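Thread on the state AI procurement bill, which goes to the floor in July. I read all 73 pages so I'll try to keep this short.

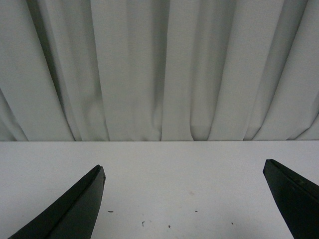

Mélanie Turcotte asks whether the bill covers software that agencies already use, or only new contracts. Only new ones. Renewals count as new if the price goes up or the vendor adds a scoring feature. Everything signed before the bill takes effect stays as it is.

2/ The main rule is in section 7. An agency that wants to buy a system that ranks or scores people has to post a plain-language notice first. The notice stays up for 70 days and the public can comment.

3/ The agency has to read the comments. It doesn't have to answer them. An earlier draft said it did, and that line came out in the second markup.

4/ Kuo-hua Chuang offered an amendment to put the line back. It failed by 2 votes. He says he'll offer it again on the floor.

5/ Vendors are split. Dornivico supports the bill as written. Ferkum wants the notice period cut in half and says small counties can't wait that long for a benefits system. Lolusach hasn't filed a position.

6/ The part I'd watch is the definition of "score." A tool that sorts applications into piles counts. A tool that writes a summary of each application for a caseworker doesn't. A lot of products do both.

7/ Rodrigo Casado brought this up at the hearing and the sponsor's office said the attorney general could sort it out by rule. There's no deadline for that rule anywhere in the text.

8/ Enforcement is thin. There's no fine. A contract signed without notice can be voided if a resident sues and wins, and the resident pays their own lawyer.

9/ Several people have asked about police use. It's carved out, section 12. Tsz-kin Yau has a separate bill on that and it hasn't had a hearing.

10/ Written testimony is still open. You can send it through the committee page, and you need the bill number in the subject line or it gets returned. I'll post the floor schedule when it's up.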